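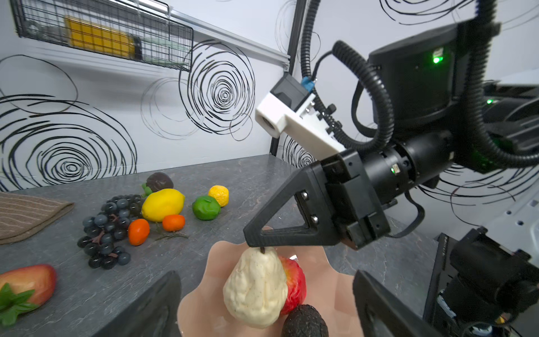 wrist view, robot arm, other gripper over the pear in the pink bowl

From: Pui-shan Choi
To: stotness-dev list
Date: December 2022
Subject: Re: depth holes and the grasp scorer picking daft points

Quick one before I go into a meeting, sorry for the fragments.

Short answer to the thread below – not calibration. I re-ran hand-eye on the Plalville cell last night and the numbers barely moved. It's the segmenter. Swirls on the wall get picked up as object edges at low angles, mask bleeds into the background, scorer takes the middle of the mask and you get a grasp point somewhere behind the fruit.

> Chiu branch, main as of this morning. We're seeing the planner
> choose grasp points a good way behind the object, mostly on round
> things near the back wall. Pondley thinks extrinsics. Replayed 411
> of the logged frames offline and 29 have a grasp point that lands
> on the wall itself. Grapes are worst. Pears next, but only when
> they're in the bowl with other stuff touching.
> Has anyone else had this or is it our config?

Not your config. Did the same replay here on 1,284 frames, same pattern. The pear-in-bowl case is a differnt bug I think, see 3.

What I've got so far, in order I'd try them:

1. Plane cut before the mask, not after. Fit the counter plane, fit the walls, throw away anything within 10 mm of a wall, then segment what's left. Cheap. Does nothing for fruit pushed right up against the wall obviously, but we don't put much there.

2. Grapes. Dark, shiny, depth comes back full of holes and then the fill step smears the floor into them. Turn the fill off for this class and use the colour mask only for the outline. The jute pad makes it worse when the bunch overlaps it, mask wants to take both. And please mask out the hanging basket altogether, it can swing and the tracker will happily follow it.

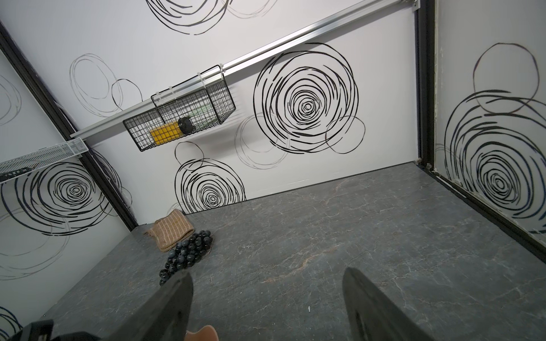
3. Pear in bowl. Scorer ignores neighbours closer than the finger width so it thinks there's room between pear and apple when there isn't. Collision check then rejects everything except a straight-down pinch at the top. Which can work, but it's luck. I've a patch that feeds the neighbour masks in as obstacles, needs tidying, has a hard coded path in it, don't laugh.

4. Ignore the gripper. Self mask is still using the old finger mesh, the one without the cutout, so bits of background come through as "object". New mesh is in the repo, under tools, just needs pointing at in the yaml.

1 and 4 are safe to merge now. 2 needs someone with a different camera to check it. 3 wait for me.

Could Pondley send the raw depth for the 29 and not just the overlays? Overlays are after the fill so I can't tell waht the sensor really gave you.

Will push the branch tonight, name is wall-cut. Tests don't pass on the old bag files, known, the timestamps in the July ones are wrong.

Pui-shan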